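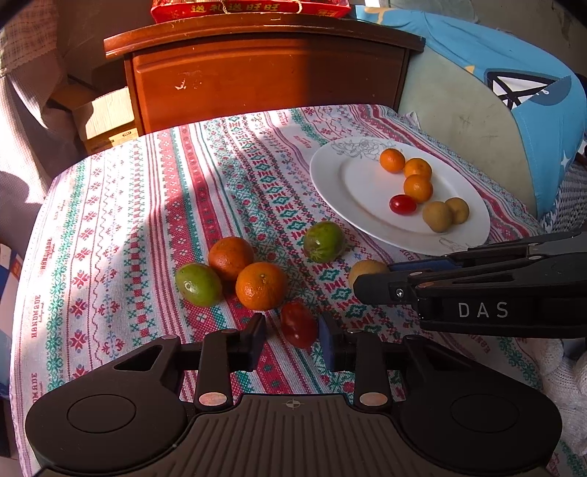
*Cherry tomato on the cross-stitch cloth, August*

**Subject:** Re: [flisstead-growers] Blight on the lower plots, and the seed order

Kadir Şimşekoğlu wrote:

> Has anyone else on the lower side got brown patches on the stems? Mine came up after the wet spell and I've already pulled 2 plants. The ones by the path look clean so far. Also, is the seed order closing at the end of the month or later? I'd like more of the Vemora if they still do it.

Kadir,

Yes, I have it on plot 28, on the stems first and then the leaves. I took out everything with brown on it and put it in the council bin. Please don't use the shared heap for it. Potatoes next to affected tomatoes should have their tops cut down now, then leave the tubers in the ground for a fortnight before lifting.

The cherry types are doing better than the big ones again. I had Purwood in the same bed as a beefsteak and lost the beefsteak completely. Purwood has a few spotted leaves and is still cropping. I pick as soon as they colour and finish the rest on the windowsill.

On the seed order: it closes at the end of August. Vemora is still listed, but the packets are smaller than last year and the price is the same. Quezada have stopped doing the climbing bean, so if you grew it this year, keep some pods back. I can take spares.

We have 91 packets down so far. Postage is free whatever we add now, so there is no need to pad it out. Onion sets are a separate order and I'll write about those later.

One other thing. The tank by the lower gate holds 2,000 litres and it was nearly empty when I checked at 7 this morning. Water at the base of the plants, in the morning if you can, and turn the tap off fully. It drips if you leave it at the first stop.

Send me your seed list by reply, off list is fine.

Plot 28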